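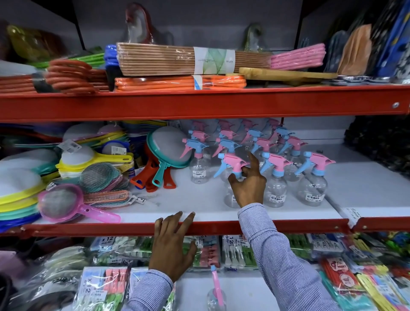
Lasia Retail Energy Project
Progress report to the Verbruggen fund, second period

Status: on schedule except for work package 3, which is four weeks behind.

1. Metering
Submeters are now installed in 30 small shops in Dulodham. Each meter logs lighting, refrigeration and plug loads separately at 15-minute intervals. Two units failed during commissioning and were replaced under warranty. Data coverage for the period was adequate for all sites except one, where the owner moved the main panel and the meter was offline until April.

2. Lighting replacement
The grant agreement called for 1,000 fluorescent tubes to be replaced with LED tubes. The total at the end of the period was 1,072. The overrun comes from three shops with storage areas that did not appear on the original floor plans. The extra tubes were covered from the contingency line and no change to the budget is requested. Removed tubes are held in sealed drums pending collection by the licensed recycler - the second pickup is booked but not confirmed.

3. Tariff advice
Delayed. The utility changed its small-commercial rate structure partway through the period, and the Nalo billing model had to be rebuilt before any advice could be issued. The rebuilt model has been checked against more than 200 past bills. Remaining differences are confined to accounts with an estimated reading. Letters to shop owners will go out next period.

4. Spending
Labor is under budget and materials are slightly over. The net position is within the tolerance set out in the agreement. Travel has not been charged.

5. Risks
Tenant turnover is the main risk to the 12-month comparison. Two leases end before the final reading. We propose to keep both meters in place and report those sites separately.

6. Next period
Issue tariff letters, complete tube disposal, and submit the interim data set with the refrigeration loads corrected for outdoor temperature.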